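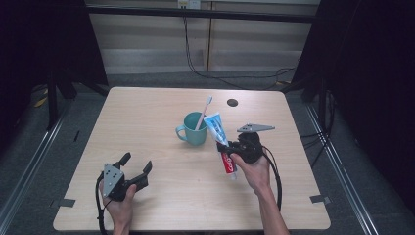
4.2 Shared containers for brushing items

Most homes in the Vurnthorpe survey kept toothbrushes upright in a container that had not been sold for that purpose. Drinking glasses and mugs were the usual choice, and jars came next. We treat the mug as the base case for the rest of this section. Its main feature is that the bristles stay clear of the container, as with the pink toothbrush in the teal mug in Figure 3, where the head is above the rim and the handle end is inside. The toothpaste tube is the harder item to place. The one in the figure, with the red Colgate band, has its cap at the lower end and its flat crimped end at the top, and a tube that goes into a mug in this position takes up much of the opening. Toledo's earlier notes on bathroom shelves call this the "cap-down" position, and we keep the term.

Respondents were asked where the tube goes after use. Of the 57 homes that answered, 45 kept it in the same container as the brush at least part of the time. The others laid it flat on the shelf or sink edge. Homes with children were more likely to lay it flat, and several parents said that a full tube tipped the container over when a child reached for a brush.

Weight and height both matter here. A full tube is heavier than a brush and sits high when it is placed cap-down, so a narrow container becomes less steady. As the tube empties, the problem goes away and a second one appears: the tube folds and slides down beside the brush handle. We did not find a container in the survey that dealt well with both cases.

Figure 3. Mug used as a toothbrush holder.
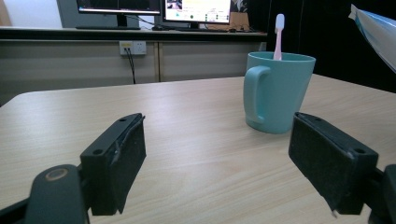
The handle of the mug was raised in the interviews more often than we had planned for. People who used a mug tended to turn the handle the same way each time, usually toward the side of the sink where they stood. Those who used a glass had no such habit and moved it more freely. On a crowded shelf the handle also kept other items at a distance, and two respondents gave this as their reason for choosing a mug over the Miranda tumbler that had come with their bathroom set.

Cleaning followed a different pattern. Water collects at the bottom of any closed container, and users of mugs and glasses reported rinsing them when they noticed residue. Only 5 homes had a fixed routine. The slotted Breler holder drains through its base, but 3 of the homes that owned one had stopped using it, in each case after finding that the slots were too narrow for a thick brush handle. We return to slot width in Section 4.3, together with the wall-mounted Dredeck rack.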